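Home | Handbook | Season Calendar | Parts Closet | Contact

Plinport Robotics Club Student Handbook
Section 4: Setting Up the Wrist View in the Simulator
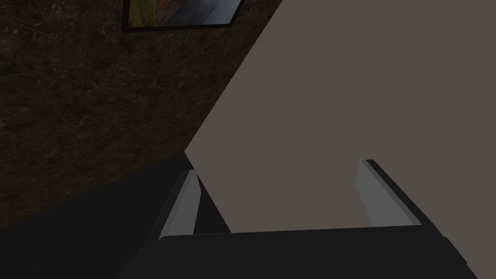 Fig. 4-A. Wrist view with both fingers open and nothing between them.

Welcome back, everybody! By now you should have the Trira simulator loaded and your team login working (if you don't, go back to Section 3 and take your time with it). In this section we'll get the wrist view running, which is the view your program will be looking through for most of the season, so it pays to get comfortable with it before you write a single line of code.

Before you start: plug in your laptop. The simulator is a hungry thing and will drain a battery well before practice is over.

1. Open Trira and choose the room called Ollano from the practice list. The first load is slow, so go ahead and get your notebook out while you wait.

2. Click Cameras, then Wrist. You should see the black gripper along the bottom, with the pale inner faces of the two fingers pointing up into the view.

3. Type 820 in the box marked Width and press Enter. Leave the height alone and it will follow along by itself.

4. Set the frame rate to 24. The older club laptops struggle with anything higher, and it's plenty for the work we do here.

5. Press O to open the fingers all the way. Compare your screen with Fig. 4-A. The gap should be wide, and you should see the plain greyish-beige surface between the fingers.

Note: The room sits at a slant in Fig. 4-A, with the long edge of the beige surface running diagonally past the brown marbled one. Yours may sit at a different slant depending on how the arm is turned, and that's perfectly fine. Please don't spend half of practice trying to straighten it!

6. Nudge the arm with the arrow keys, one tap at a time, and watch how the edges move. Do this for a few minutes, and let your partner have a turn too.

7. Save your view under your team name, followed by the number 2 if you are the second pair on that team.

CAUTION: Never press Reset Room while another pair is logged in under your team name. It wipes their saved views along with yours, and there is no undo.

CAUTION: Plain surfaces are hard for a beginner's program to judge distance from. Lower the arm slowly over the beige area and stop if the contact light turns red.

If the wrist view comes up completely black, close the Cameras panel and repeat step 2. If it's still black after that, raise your hand and one of the mentors will come over.

Comments (2)

Maureen Cropper: My daughter and I did this at the kitchen table last night and step 3 wouldn't take until we clicked outside the box. Might be worth adding! She's so excited for the season.

Sheila Pickering: Thanks, Maureen, I'll put that in when I redo the section in August. Tell her to bring her notebook, we check them.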